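1/31/23

Home by six with sore feet and a paper bag full of leaflets I shall never read, and I want to get this down before supper because I know what I'm like. By tomorrow it will all have run together into one long corridor with coffee at the end of it.

So, the open day at Hekeck. I very nearly didn't go. It was raining when I got up, proper sideways rain, and the bus is the 147, which only goes as far as the roundabout and leaves you to walk the rest beside the dual carriageway with lorries throwing puddles at you. But I had signed up in a fit of keenness after Christmas, and I do hate wasting a place when somebody else might have liked it, so on went the big coat and off I trotted.

They gave us stickers at the desk. Mine said visitor 193, and the lady told me it had to match her list or I wouldn't get any lunch, which made me hold on to it very firmly all morning! We were put into little groups and mine was a nice one: a retired couple who had driven over from the coast, two lads from the college, and a mother with a girl of nine or ten who asked better questions than the rest of us put together.

First we had a talk in the big room, rather too long and rather too warm, all to do with a thing called Duretum, the programme that decides where the robot should take hold of something. I followed it up to a point. The young man giving it was so pleased with his slides that I forgave him the slides, and when his clicker stopped working he simply acted out the next part with his own hand and a stapler, and I understood more from that than from everything before it.

Then down the stairs to the workshop, and oh, I did enjoy the workshop. It smelled like my dad's shed, warm dust and oil, and I could have stood there all afternoon. They call the sorting job Cruzado (I never found out why, and I meant to ask). The idea is that you give the robot a muddle of ordinary things, the sort you'd find under a car seat, and it has to work out for itself how to pick each one up.

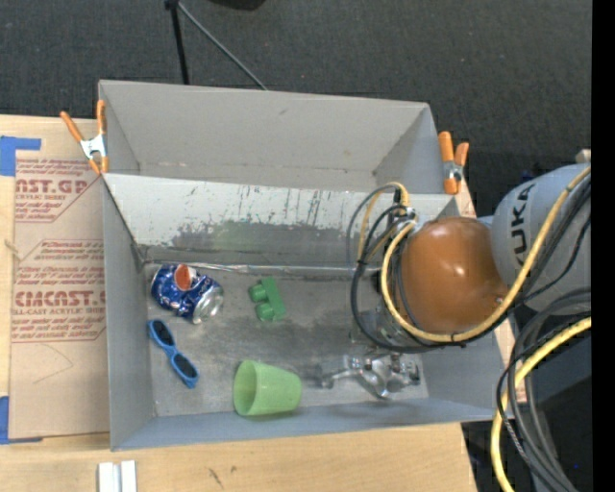 I had always supposed the hard part would be heavy things, but our guide said no, weight hardly comes into it with household bits and pieces. Shapes are the trouble. A drinks can that has been squashed isn't the shape of a can any more, and a see-through cup is a misery because the cameras look straight through it and see the floor. Sunglasses are awkward too, all gaps and thin edges. I thought of myself hunting for my reading glasses on the bedside table every morning and felt a good deal of sympathy.

The girl asked whether it minded when it dropped something. The guide thought about that quite seriously and said it doesn't mind, but it does keep a note, and that the notes are the useful part. They had 453 tries written up from last April alone. She then wanted to know if it had a name, and he admitted that it hadn't, and she was most disappointed in him. She offered several. I do hope one of them sticks.

I asked my own question in the end, after dithering, which was whether they ever get fond of it. He laughed and went a bit pink and said you do find yourself saying "come on" under your breath. I liked him very much for that.

Lunch was soup and a roll, and my sticker was duly checked. Afterwards there was a stand from Flikine, who make soft finger pads, and you could squeeze a sample. I squeezed it for far longer than was polite. It was like the inside of a really good cushion. The retired gentleman had two goes as well, so I wasn't the only one.

I caught the ten past four back, got a seat by the heater, and nodded off until the library stop. The coat is still dripping in the bath. I must write and thank them, and ask about the name Cruzado while I'm at it, and I've promised to take the leaflets round next door, where they will at least be looked at. Soup again for supper, I'm afraid, as that's all there is in.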